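Stores and Refreshments: bottled water from November

Aug 20, 2026

The standing order for bottled water moves to a new supplier, Skála, from November. The change affects the ground floor store, the two meeting rooms and the point by the loading door. Tea, coffee and milk stay with Gosska on the present terms.

The last order year closed at 2,825 bottles, of which 446 were written off. Most of the write-offs were bottles opened, left on a bench or windowsill and poured away at the end of the day. A smaller share had split seals or crushed shoulders on arrival, caused by stacking pallets above the height marked on the outer wrap. Skála delivers in shrink-wrapped trays of 12 on half-height pallets, so the second problem should be reduced. The first is for building users to deal with.

Storage

Trays are to be kept flat, label side out, on the lower two shelves of the Sturka racking. The upper shelf is rated for paper goods only and must not be loaded with liquids. No tray should be stacked more than 4 high. Single bottles taken from a broken tray go in the open bin at the end of the rack, upright, caps tight.

Bottled water picks up smells through the plastic if it is kept near solvents or cleaning concentrate. The floor cleaner has therefore been moved to the tall cupboard opposite, and the descaler with it. Please return both to that cupboard after use. The store is also to be kept below 20 degrees where possible, with the blind down on the south side through the summer.

Handling

Thin-walled bottles should be picked up by the body, over the label, where the wrap gives some grip. Squeezing at the shoulder deforms the wall, and on a full bottle with the cap off this will push water out of the neck. When moving several at once, use a Flarkix crate. Bottles carried under the arm tend to be dropped, and a dropped bottle often leaks slowly at the cap thread without any visible damage. 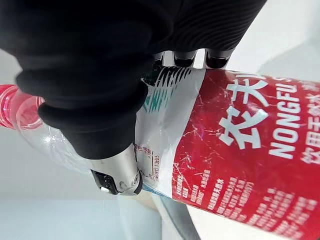
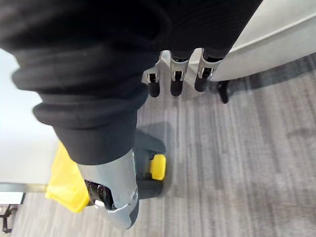
Any bottle that has been dropped should be turned upside down over the sink for a minute before it goes back on the shelf. If the cap weeps, use the water for the plants and put the bottle in recycling. Do not retighten and return it.

Bottles are not to be left standing on the floor in walkways. Two were kicked over near the loading door last month and the water reached the floor socket, which had to be isolated for the afternoon. The socket has since been fitted with a raised surround, but this will not stop a full bottle emptied beside it.

Recycling

Empty bottles go in the clear sack with the cap screwed back on. The collection contractor now accepts caps and bottles together, so the separate cap tub has been withdrawn. Labels can stay on. Please crush the bottle lengthways before replacing the cap, as uncrushed bottles take up roughly three times the space and the sack is full before the collection day. Bottles with anything other than water in them must be rinsed first.

Refills

The mains chiller in the corridor has a new filter and is back in service. The flow is slower than before, and a half-litre container takes longer to fill. Reusable bottles are preferred for anyone based in the building full time, and bottled stock should be treated as being for visitors and off-site days. Disposable bottles should not be refilled more than a day or so, as the neck is hard to clean properly.

Corrections to the stock sheet, and requests for extra trays for events, should go to Lewis MacKinnon. Event requests need the room, the date and the number of people expected. Part trays cannot be ordered, and any surplus is to be brought back to the store unopened.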